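Getting Your Kitchen Ready for a Robot Helper: Tips from a Month with the Tirker

I have been writing this tips page long enough to have covered grout, limescale, sticky drawers and the right way to store a cast iron pan, and I never thought I would be giving advice on how to set up a counter for a pair of robot arms. But Dalever has started renting out its Tirker kitchen helper by the month, several of you wrote in to ask whether it was worth the money, and so in October I signed up and took notes as I went. What follows is part review and part tips, and if you only want the tips, you can skim the chatty bits (I won't be offended!).

The plan I had was $109 a month with a setup visit included. Dalever sent Yakubu Balogun for the setup, a very patient man who answered all my questions and then answered them again when my neighbor Trudy Mudgway came over and asked the same ones.

Start with the dishes that don't matter

Please don't hand it your grandmother's teacups on the first morning. Plastic cups and plates are the thing to practice with, in plain colors if you have them. The Tirker picks things up with both hands, a bit like a child carrying a full glass of milk, and while you are learning how to arrange things for it you will want dishes that can take a tumble. I kept one low shelf just for these, and I still use it.

Give it one job at a time

My first mistake was leaving the whole breakfast mess and asking for a clean kitchen. It went much better when I asked for the cups, waited, and then asked for the plates. Rinse off anything dried on before you start, too. Oatmeal is hard on everybody.

Learn your way around hoses, labels and screws

You will be poking about behind things more than you are used to, checking that nothing sticks out where an arm could catch it. Ribbed hoses are the worst for this, as they spring back the minute you let go. Ease the hose into a wide curve with no sharp bend in it, and look at the spot where it meets its fitting while you are there. If there's a label with a barcode, copy the small numbers underneath onto a card and keep the card in a drawer. When I called the Dalever help line with a question about clearances, Fatima Ogbonna asked me what sort of fitting I had, and I was very pleased with myself for having the card in my hand.

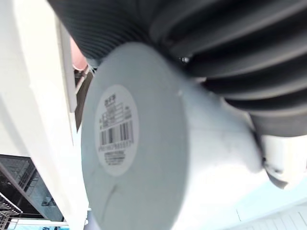 Pull out the rack before you begin

If your dish rack slides out from under the counter, open it all the way and empty it first. The Tirker can manage a drawer, but it is slow about it, and you may as well save those minutes for the dishes. A half-full rack gave me the most trouble of anything all month. It would hold a plate over the gap, think, and bring it back up again, and I found myself talking to it the way I talk to the cat.

Wire baskets are good for plates, as the plate stands up on its edge and there is something to take hold of. Cups are easier from a clear stretch of counter. I move the soap, the sponge and the fruit bowl down to the far end and leave the part beside the sink bare.

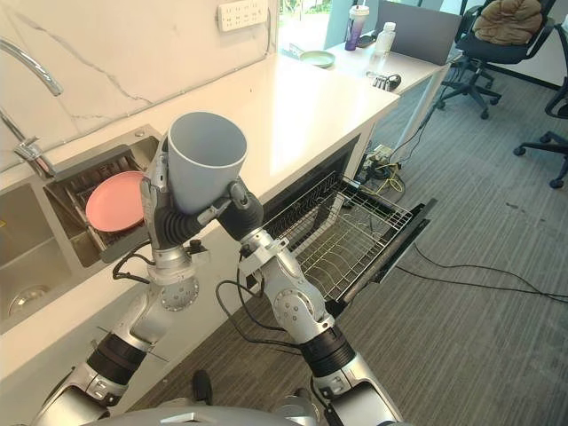 A plastic cup held in both hands over the counter, with the pull-out rack open and empty.

Mind the cords

Long cords and carpet are a poor combination. Walk the route from the outlet to the counter before you switch on, and push any slack back against the wall. Cloth ties with a hook-and-loop fastening are kinder to cords than wire twists, and you can undo them with cold fingers. Keep power strips well away from where water might drip. Rolling chairs need to be parked at the other side of the room as well, as they have a way of finding the one cord you missed.

What it does well, and what it doesn't

Cups, plastic plates and mixing bowls went nicely. Silverware did not, and I gave up on teaspoons after 2 evenings. Pan lids were hit or miss. It is also not fast. One load that I would do by hand in a few minutes took it 13, although I spent those 13 minutes sitting down with the crossword, so I can't complain too loudly.

The price goes up to $119 if you want evening phone help, and I'd say pay it for the first month and drop it after that. Chukwuemeka Usman, who reads this page and has rented his for longer than I have, wrote to say he did just that and hasn't missed it.

Next time I'll be back to ordinary things, starting with Trudy's way of getting tea stains out of a plastic pitcher. If you have a tip for teaspoons, do send it along.

Cecilia Antwi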